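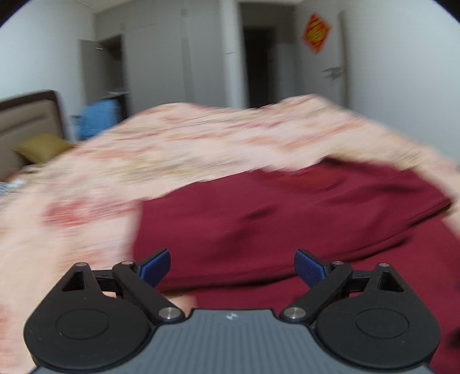
The last ferry to Irau left at 5, and my sister was not on it. I waited until the lights came on at Rantala, then walked home along the sea wall.

She had written in March to say she was coming for good – two bags and the cat. I had aired the back room twice. 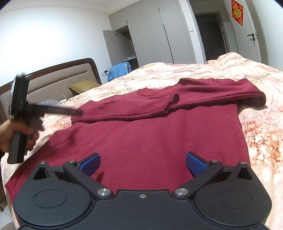

Photo: Dundunura Stories

The phone rang at nearly ten. She was still on the mainland. The cat had got out at the station, she said, and she wasn't leaving without him.

I told her there was a boat in the morning.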